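How to set up a shape and colour sorting board

A sorting board is a flat board, a handful of solid shapes in a few colours, and a set of small tasks you can do with them. You can put one together in an afternoon. I have used the same board with children from three upwards, and the older ones still find things to do with it.

What you need

One flat wooden board, big enough that the shapes can be spread out with a hand's width between them. A chopping board will do if it has no juice groove.
A set of solid shapes. Mine come from three places: an old Flastport set, a few pieces bought singly, and some that were printed.
Fine sandpaper and a damp cloth.
Something to stop the board sliding.
A lidded box for storage.

Choosing the board

Maple is good for this. It is pale, so the colours show up clearly, and it is hard enough to be knocked about. Boards glued up from strips stay flatter than a single wide plank. Avoid anything with a dark or busy grain, as small children will start following the pattern and forget the shapes.

If the board is new, sand the edges and corners until you can run your palm round them without catching. Wipe off the dust. I leave mine unfinished. If you want to seal it, use one thin coat of a food-safe oil and leave it overnight before you put anything on it. A shiny varnish makes the shapes skate.

Choosing the shapes

Start with cylinders, cubes and triangular prisms, then add stars and hexagons later. You want at least two shapes that share a colour and at least two colours that share a shape, otherwise there is only one way to sort them and the game is over quickly. Red, green, blue and yellow are plenty. I tried adding orange and it was forever being put with the red.

Keep to pieces a child can lift with one hand, and keep the whole lot to 14 or fewer. For children under three, check that every piece is too large to swallow, and stay with them.

Printed shapes are fine mixed in with the others. The flat ends often have a fine texture, which helps with grip. Rub down any stray bits of plastic on the bottom edge or the piece will rock.

Fixing the board in place

On a table at home, a piece of rubber shelf liner cut slightly smaller than the board is enough. Rocío Restrepo, who runs the Saturday-style family sessions at Flarnomau, puts two strips of hook tape under hers so it can be lifted off for cleaning. Whatever you use, push the board hard from one side before you start. If it moves, a child will move it further.

Laying out the first round

Put the shapes on the board yourself for the first go. Place some close together and leave others on their own, with clear board between them. A heap in the middle leads to grabbing, and a straight row looks finished already, so children don't want to touch it.

Stand cylinders on their ends so they don't roll. Prisms can go any way up, and it is worth turning one on to a different face now and then. A triangle seen from an unfamiliar side is harder to name than you would think.
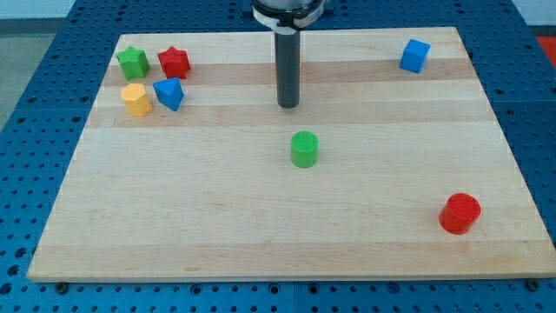
Then give one instruction at a time. These are in the order I use them:

1. Find all the green ones.
2. Find all the stars.
3. Put the cylinders next to each other.
4. Find something that is blue but isn't a cube.
5. Move the red cylinder as far as you can from the green one.
6. Make two groups and don't tell me the rule. I have to guess it.

The fourth is where most three-year-olds stop, and there is no need to push it. Go back to colours and try again another time. The sixth can keep a six-year-old busy for a good while, especially if you guess wrong.

Changing it round

Once the sorting is easy, take one piece away while the child's eyes are shut and ask what has gone. With older ones, lay the shapes out, let them look, cover the board with a tea towel and have them describe where everything was.

You can also work with position words: behind, between, nearest, in the corner. Sit on the same side of the board as the child for this, or your left and theirs will be opposite.

Cleaning and storing

Wipe the shapes and the board with a damp cloth and dry them straight away. Don't soak painted pieces. Store the board flat, never leaning against a radiator, and keep the shapes in the box with a list of what should be in there taped inside the lid.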